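Arkbridge

Home > Tables > Dining and work tables > Wonura table, white

Wonura table, white top with black legs

The Wonura is a plain rectangular table for eating, writing or small work at home. We made it for people who have one table in the flat and must use it for everything. The top is white and smooth, without pattern, and the legs are thin and black, so the table does not look heavy in a small room.

It is our most ordered table, and in December it is usually sold out for some weeks, so please order early if you need it for guests.

Size and weight

Width of top: 600 mm
Length of top: 1,000 mm
Thickness of top: 18 mm
Seats: two persons comfortably, three if they are good friends

The table comes in one flat box. The legs are packed under the top, with the screws in a paper bag.

The surface

Many customers ask us if a white top is practical. Our answer is yes, if you wipe it the same day. Coffee and tea come off with a damp cloth and a little washing-up liquid. For turmeric, beetroot and red wine please do not wait until the next morning. Cutlery can lie directly on the top, but do not cut bread or vegetables on it, because a knife will leave a line and we cannot repair this.

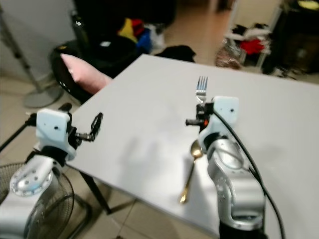
The white is a little on the grey side, and we chose it on purpose. A pure white top was very bright under a kitchen lamp and some of our first customers found it tiring for the eyes when they worked in the evening. The finish has a low shine. Gold and silver cutlery both look well on it, and also dark plates. If you want to see the colour before you buy, we can send a small sample by post, free of charge. One sample for each household, please.

Do not put a hot pan directly on the table. Use a mat of cork or thick cotton.

The legs

The legs are painted black. Each leg has a plastic foot which you can turn by hand to make the table stand level. This is useful on tiles, where the joints between them are often lower than the tile itself. Turn the foot a little, press on the corner, and turn again until the table does not rock. After one month please check the screws and tighten them again with the key from the bag.

Under the top there is free space for a stool or a low basket.

What goes well with it

Tagle stool, black, fits under the top when not in use.
Drunilach cutlery, sold by the piece in gold or silver colour. You can mix the two colours. The spoons have a long thin handle and a round bowl, and they are washed by hand only.

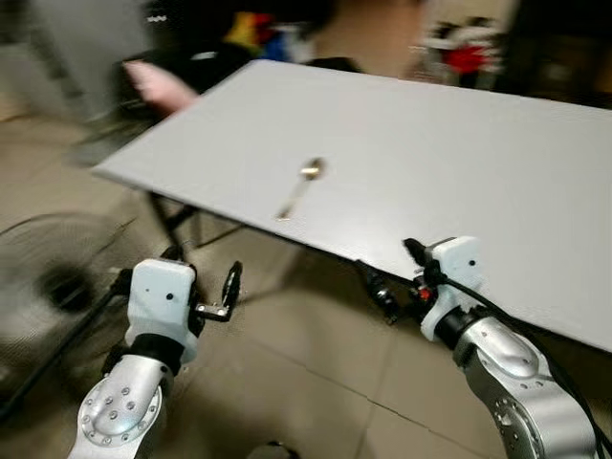

Delivery and returns

We deliver to the door of the building. Delivery to your floor is possible for an extra charge, which you can choose at the checkout. If the box is damaged, please take a photo before you open it and write to us on the same day.

You can return the table within 30 days if it is not yet assembled. Keep the box until you are sure.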